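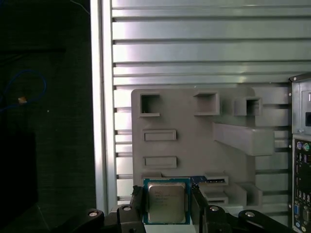
The class website is moving to a new host this summer, and the old pages will stay up until the first week of December. Liliana Fabbri, who built the original site and has kept it going since our 25th reunion, has already carried over the class list, the In Memoriam page and most of the yearbook quotes. A lot of us left school before any of us had touched a computer, and a square processor with a silver metal cover and a little border of blue-green would have meant nothing to us in homeroom. Now the whole senior section fits on one machine with plenty of space left over. The new address will go out by email, and by postcard to the 38 classmates who have no email on file.

If you have a profile on the old site, please read it over before the move. Married names, former names and hometowns were entered by hand from the reunion questionnaires and there are mistakes. Several people are listed twice, once under each name. Send corrections to Liliana using the contact form, and put your name as it appeared in the yearbook on the first line so she can match it up.

Photos are the slow part. There are around 4,000 scans from the reunions, the two bus trips and the boxes that came from the old yearbook room. Many have no names on them. We have put the first 300 unnamed ones in a separate album called Who Is This, and you can leave a comment under any picture without logging in. First names are fine, and so are guesses if you say they are guesses. The band trip to Pullisura is especially short on names, mostly the back two rows of the bus and the clarinets.

We are also looking for anything from sophomore year. The yearbook that year was printed late, and the candid pages were left out. If you have snapshots from the Feltska game, the canned food drive or the spring play, please scan them or mail the originals. Originals will be returned. Write your address lightly in pencil on the back — ink has come through on a few.

Yearbook quotes will go under the senior portraits as before. Nine people have asked for theirs to be taken down or changed. We will take down a quote for anyone who asks, but we are not going to swap in new ones, as the page is meant to show the book the way it was printed. You are welcome to put whatever you like in the "Where I Am Now" box.

The summer get-together is on Saturday, July 16, 2022, at the Katero picnic grounds, from noon until people go home. Bring a dish and a chair. Grills and charcoal are taken care of. The lower lot floods, so park by the Tabrizi Road entrance and walk down. There is a drop-off spot next to the shelter for anyone who has trouble with the hill.

Liliana will have a sign-up sheet for people who would like to help with captions. You need a computer or tablet and an hour or so a week. She will also take photos and clippings in person that afternoon — please put them in an envelope with your name and phone number on the outside.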